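Lap timer transponder drops laps at Finmont, anyone else?

Running a club kart this season, transponder is the rental kind zip tied behind the seat. Keeps missing me over the loop. 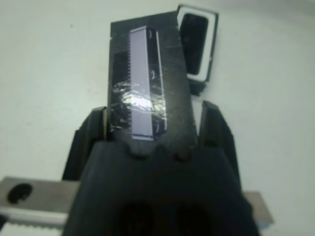 Happens mostly in the last third of a race. Finmont round I did 17 laps, sheet says 14. Fine in practice, always. Marshal just shrugged and said check the battery, but the light is green the whole day. Number on it is 1436 if that matters. Do I have to buy my own or is it were I mounted it? Next round is Esthorpe and I'd like to actualy get points.

Posted by kart77, February 2023

Malte Lindemann
Mounting, nearly always. Too high or too much metal between it and the ground. Ours was behind the seat too — moved it to the lower back of the seat, clear view of the track, no missed laps since. Keep it upright, arrow up if yours has one. Also green only means it has some charge, not that its full. Put it on overnight before Esthorpe.

And protest the sheet! At Lindsay they gave me two laps back off the manual lap chart. You get 30 minutes after results go up, so dont hang about.

tomv_107
had same thing at Visden, bought new one, never looked back

Sigita Rozīte
Ask timing for the hit strength printout. Low hits on every lap = mounting. Good hits then nothing = battery or the unit. Takes them a minute if they're not busy.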